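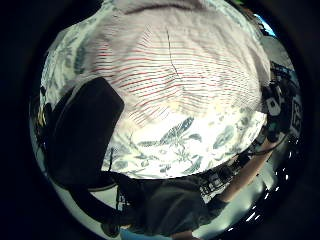 Red pinstripes and blue-gray leaves

I have owned a cross-line laser level since August and I have used it enough now to say what I think of it. It's the small Skindetti, the one with the green beam and the pendulum lock on the side. I paid $90 for it at Proltwood, on sale. The regular price was higher but I didn't write it down.

Before that I had a two-foot bubble level and a chalk line. Both still work. The reason I bought the laser was the long wall in the hallway, which is 181 inches from the corner to the door trim. I wanted a single picture rail the whole way across, and the first time I tried it with the bubble level I ended up low at the door end. Each time you slide the level along and make another mark you add a little error, and on a wall that long you can see it from the far end of the hall. I took the rail down and patched the holes.

Setup is simple. You slide the lock to the open position, set the unit on something steady, and wait for the pendulum to stop swinging. That takes a few seconds. If the unit is tilted too far to level itself, the beam blinks. There is one button, which cycles through horizontal, vertical and both. With the lock closed you can also use it at an angle, for a stair rail for instance, but then it isn't leveling anything and you are on your own.

The beam is bright enough indoors with the curtains open. In the hallway I could see it clearly at the door end in the middle of the afternoon. On the back porch I could not see it at all until close to sunset. I expected that, but the package says "indoor/outdoor" in large type and I would not buy it for a fence. You can get a receiver that picks up the beam in daylight. I don't think this model works with one.

The first thing I did was check whether it was accurate, and I would tell anyone to do the same. Set the level at one end of a room and mark where the line hits the near wall and the far wall. Then carry it to the other end, turn it around, adjust the height so the line goes through the far wall mark, and see where it lands on the first wall. Mine came back just under 1/8 inch off the first mark. Part of that is the width of the line itself. Half the difference is the real error over the length of the room, so I was satisfied. I checked again last month after I knocked it off a step stool and it had not changed. 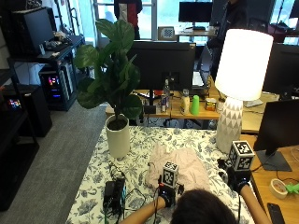 The mount is the weak part. It comes with a magnetic bracket that has a keyhole slot in the back, and the magnets are fine on a steel door frame, but I have one of those and it's in the basement. Everywhere else I was stacking books under it. Books are a bad way to set a height. You need another quarter inch and there's no book that thick, and then someone walks past and the floor moves and you wait for the pendulum again.

So I bought a tripod, the short Laskowska with the crank on the center column. The thread on the bottom of the level is the standard camera size and it fit without an adapter. The crank is what I would look for if you are shopping. You can bring the line up to a pencil mark slowly and stop right on it. I tried a cheaper one in the store where you loosen a collar and pull the column up by hand, and it dropped a little every time I tightened it.

Fully raised, the tripod puts the beam below the height of my kitchen cabinets, so for those I had to stand it on the counter. That was all right. It only matters if your counters are narrow.

Battery life has been ordinary. It takes AAs, and I changed them after 11 hours of use, give or take what I forgot to write on the tape. The beam gets dimmer before it quits, so you have some warning. I take the batteries out when I put it away — I lost a good flashlight to a leak once.

A few things I have done with it so far: the picture rail, a row of coat hooks, two curtain rods, and the tile line behind the stove. The tile was where it helped most. I left the beam on and set each tile in the second row to it, and checked the vertical at the outlet box. The old place in Lestden had a backsplash that climbed toward the window, and I looked at it every morning for 10 years.

I still get the bubble level out for anything short. If it's one shelf or one frame, it's quicker to use the thing with no batteries in it. Next I have the closet shelves to do, and those walls are not square to anything, so I will be using the vertical line more than I have. I'll add a note when that's finished.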